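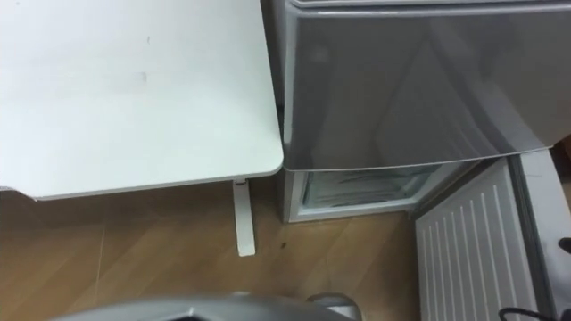
*White table and compact fridge at Hormont*

Hormont is hiring a machinist to make barrel adapters and mounts for the Brustum line. Full time, day shift, starting in October.

- Run and set up CNC lathes
- Check threads and bores against prints
- Deburr and pack finished parts, about 80 a day

You need 2 years on lathes and must be able to lift 60 pounds. A background check is required. 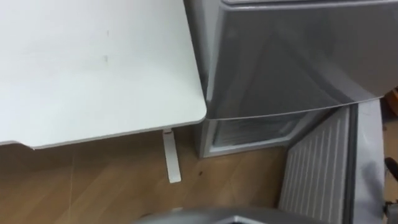
## How to apply

Send a resume to Ningsih Ngau at the Osman shop. Applicants we call in will take a paid bench test.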